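Ticket 1789, opened 06/12/2021
Subject: Essay prompt sent to the wrong group

Hello all, and thank you for bearing with me! In our power study, session 33 on the Ullar survey page was assigned to the low-power group, but the participant got the high-power essay prompt. I tried it again with a test login and, sure enough, the same mix-up.

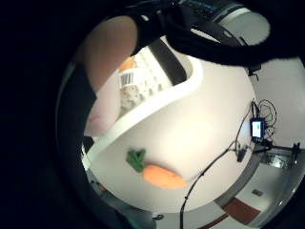 Kadri Adomaitis: Could you check whether the assignment list was reloaded after the pilot? Ours kept the old order until we cleared it.

Bless you, Kadri, I had forgotten all about that list. I cleared it, loaded the new one and ran 5 test logins. 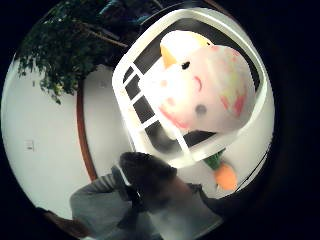 All of them got the right prompt, so I'm leaving session 33 out of the analysis and keeping the ticket open until Oliwia has looked over the earlier essays.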